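讲稿备注，2025年10月16日晚，Ernell 社区中心二楼
主讲：Subbarao Thevar
题目：地上的东西怎么收

开场前检查：翻页笔、水、计时器放讲台左边。投影从第2页开始放，封面不停留。Rajitha Patwary 坐第一排，她负责举牌提醒时间。

## 第1页 封面

不念标题。等人坐好，直接往下翻。

## 第2页 为什么只讲地面

大家好，我叫 Subbarao，在 Stitari 做入户整理。今晚只讲一件事：地上的东西。柜子、抽屉、衣橱都不讲，那些上个月 Rajitha 讲过，讲义还在门口的桌子上，没拿到的散场时可以拿。

我单独讲地面，是从工作记录里看出来的。去年我们把 Stitari 的入户记录翻了一遍，一共719份，每份第一栏都写“进门后先动了哪里”。写得最多的是地面。衣橱排在后面，厨房台面再往后。

（停一下，让后排的人把椅子拉好。）

地面上的东西有一个特点，它们大多没有固定的位置。衣服有衣橱，书有书架，可是从晾衣架上收下来还没叠的衣服放在哪里，很多人家里没有答案，结果就是连篮子一起放在地上。玩具也一样，箱子是有的，玩到一半的那些不进箱子。还有换季的电器，拆快递剩下的包装，搬进来以后一直没装的板子。

我把这些统称“半路上的东西”。它们从一个地方出来，还没走到下一个地方。今晚后面都用这个说法。

## 第3页 先分区，后动手

进一个房间，先站着看，手不要伸出去。我一般看两分钟。看什么呢？看地上能走人的那条线在哪里，从门口到窗户，从门口到床，或者从门口到沙发。这条线上的东西先处理，线以外的可以等。

接着定三个地方：

- 收的地方：靠墙，离门远一点，今天不出这个房间的东西放那里
- 走的地方：门口旁边，要拿去别的房间的放那里
- 台子：地上铺一块东西，在上面分拣

第三个常有人不做，说直接在地板上分就行。直接分也可以，但是分到后来，分过的和没分过的会混在一起，又要重来。铺一块旧床单、一块毯子，或者随便什么软的东西，上面是正在分的，外面是分完的，看一眼就知道。

有人会问用桌子行不行。桌子当然好，前提是桌子上能腾出地方。我去过的人家，桌子能用的不多，大件也不好往桌上搬。

铺的东西我用过很多种。旧床单最好，四个角一提就能把剩下的零碎一次兜走。报纸太薄，一跪就破。气泡膜也有人用，快递里拆出来的，大张的够铺。它的好处是垫在硬东西下面不刮地板，缺点是滑，人不要踩在上面站着，小孩在旁边会一直捏它。捏就让他捏。

## 第4页 篮子、玩具、风扇

（这一页停得久一点。先让大家自己看，数到十再开口。）

请大家先看地面，看看哪些东西属于刚才说的“半路上的东西”。
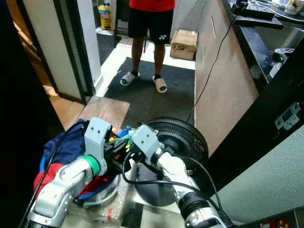 *第4页配图：满篮衣物、一小堆彩色玩具和一台黑色风扇*

先说洗衣篮。白色篮身，蓝边，圆的，里面装满了衣服。深蓝色的一件堆在后面，红色的一件已经搭到篮沿外面来了。

篮子到了这个程度，就不要再往里加。很多人的习惯是再按一按，按一按又能放两件。按过的篮子有两个麻烦，一是压在下面的衣服要重新弄平，二是提起来的时候上面的会掉，一路掉到洗衣机门口。我给客户定的规矩很简单：有一件出了篮沿，这一篮就算满了，先处理这一篮。

处理之前要问一句：这篮是要洗的，还是洗好要叠的？光看篮子看不出来，家里人自己也常常记错。有位客户姓 Morrison，家里四口人，两只篮子一模一样，洗过的又洗了一遍，这种事一个月有好几回。后来我让他们在一只篮子的把手上系了根布条，系了布条的装干净衣服。一根布条就够了，不用买新篮子。

（这里可能有人笑，等一等。）

再说玩具。橙、蓝、黄、绿，颜色很杂，堆得不大，就在篮子旁边。小堆的玩具有个办法，一把一把地拿，别一件一件地捡。一件一件捡，捡到第五件，你就会开始想这一件是哪一套里的，少了哪一块，然后坐下来找那一块。先成把地放进盒子，盒子放到台子上，等房间里别的都收完了再细分。

家里有小孩的，细分这一步交给小孩。按颜色分，按大小分，都行，他怎么分就怎么放。你按说明书上的套装分好，他第二天照样倒在一起。

玩具和衣服离得这么近，还有一件事要做：先把玩具拿远。两样东西挨在一起，小件会进篮子，小件进了篮子就会进洗衣机。这件事放在最前面做，比叠衣服还前。

然后是风扇。黑色的，圆底座，立在地上。风扇、取暖器、加湿器这几样，我都归到“季节件”。季节件的处理顺序是：先看这周还用不用。用，就把它挪到走路那条线以外，线头顺着墙走。不用，擦了网罩和叶片再收，别带着灰收。带着灰收起来，明年拿出来第一件事还是擦，而且那时候灰已经粘住了。

Ernell 这边的房子夏天过得晚，十月中还有人开着风扇，所以我不催大家现在就收。放到十一月再说也可以。

最后看地上。一块浅褐色的木板平放着，后面是深灰色的地垫，近处铺着一张透明的气泡膜。板子这类东西最容易被忘掉。它平，不挡眼，人跨过去几次就习惯了。等到真的要走快一点，比如半夜有人敲门，脚就踢上去了。平放在地上的板子，收的时候先竖起来靠墙，靠墙的时候下面垫一块布，防滑。竖起来以后它就显眼了，显眼了你就会去处理它。

地垫留到最后动。垫子上有人站着、有东西压着的时候别去拉它，先把上面清空，卷起来，扫下面，再铺回去。

## 第5页 顺序

把上面讲的排成顺序，大家可以拍这一页：

1. 站着看，找走路的线
2. 铺台子
3. 小件离开衣物
4. 衣物整篮处理
5. 季节件挪开或擦了收起
6. 板子、纸箱这类平的东西竖起来
7. 卷地垫，扫地，铺回去
8. 收台子

这个顺序里，第3步和第4步不能换，其余的看房间，可以换。比如风扇正好挡在门口，那就第一个挪它。

（Rajitha 在这里举第一次牌，说明时间过半。如果超了，第6页只讲前两段。）

## 第6页 时间怎么算

我们给新来的同事做过一次计时。地点是 Aven 路上的一间样板房，客厅，地上按一般人家的样子放了东西，有篮子，有玩具，有两三样电器。同事第一次做，时间差别很大，有人一直在玩具那里出不来。

后来规定了一条，单个步骤超过19分钟就跳到下一步，剩下的放台子上。为什么是19分钟，没有什么讲究，当时手边那只旧计时器拧到头就是这么长，大家用惯了，一直没改。

在家里做的时候，我建议也用计时器，不要看手机。看手机会看到别的。

如果一天只有很少的时间，就只做第1步和第3步。走路的线通了，小件离开衣物了，其他的可以隔天。隔天的时候台子不用收，床单的四个角往里一折盖住就行，第二天打开接着分。

## 第7页 不用买的东西

讲到这里一般会有人问收纳用品。我把客户问得最多的几样列一下。

带分格的大玩具柜：先不买。先用家里有的纸盒，用满一个月，知道自己到底分几类，再去量尺寸。有一家花了2,000买柜子，格子比玩具小，最后放了袜子。

电器收纳罩：旧枕套可以代替，风扇头套一个枕套，底下用绳子松松地系住。

可折叠洗衣篮：看情况。家里地方小的有用，但是折叠篮装满以后边容易塌，衣服更容易搭出来。硬的圆篮子占地方，但站得稳。

专门的分拣垫：不用买，刚才讲过了，床单。

标签机：有的人家很喜欢，有的人家贴了一次就再也没打开过。先用纸胶带和笔，写错了撕掉。

## 第8页 和家里人一起做

一个人收地面，收完另外的人又放回去，这是我听得最多的抱怨。我的做法是只给家里每个人一样东西，不给他一个区域。“你管篮子”，他听得懂。“你管客厅这半边”，他听不懂，你们对“这半边”的边在哪里看法不一样。

管篮子的人，做的事就是看有没有衣服出篮沿。管风扇的人，就是看线有没有拉到走路的地方。管玩具的人，就是睡觉前把小件放进盒子，不用分。

小孩可以管，老人也可以管。膝盖不好的不要安排弯腰的活，可以坐着叠衣服，叠好的摞在旁边的椅子上，由别人拿走。

（如果有老人在场，这里说慢一点，顺便讲跪垫：家里没有跪垫的，毛巾折四折。）

有人站在旁边看的时候，请他站到地垫外面去，或者给他一样东西拿着。站在中间的人占的地方比篮子大。这句话对客户讲的时候要客气。

## 第9页 提问

预留的时间比较宽，问题多就不放最后一页了。

可能会问到的，先备着：

关于宠物。猫会进篮子。干净的那只篮子上面盖一块布，猫还是会进，那就放高一点。

关于租房。地板不能刮的，板子和电器下面先垫，再拖。气泡膜、旧衣服、纸板都行。拖之前把垫的东西翻过来看一眼，有沙子就抖掉。

关于电线。电线不要压在地垫下面走。绕在一起的线先拔插头再解，顺着一头解到另一头。线多的地方用魔术贴绑一下，不要用橡皮筋，橡皮筋放久了会粘。

关于玩具消毒。我不懂，请问卖家或者看包装上的说明。

关于多久收一次。地面每天看，每周做一遍完整的顺序。做不到每周的，就隔周。

关于 Stitari 的价格。不在这里讲，请他们散场后找 Rajitha，她带了单子。

## 第10页 下一次

下一次在十一月，同一个房间，Rajitha 讲门厅和鞋。想让她看自己家门厅的，可以提前把尺寸写在纸上交给她，长、宽、门往哪边开，写这三样就行。

散场：椅子靠墙摞好，讲义剩下的放回纸箱，投影线卷起来交给前台，钥匙也交前台。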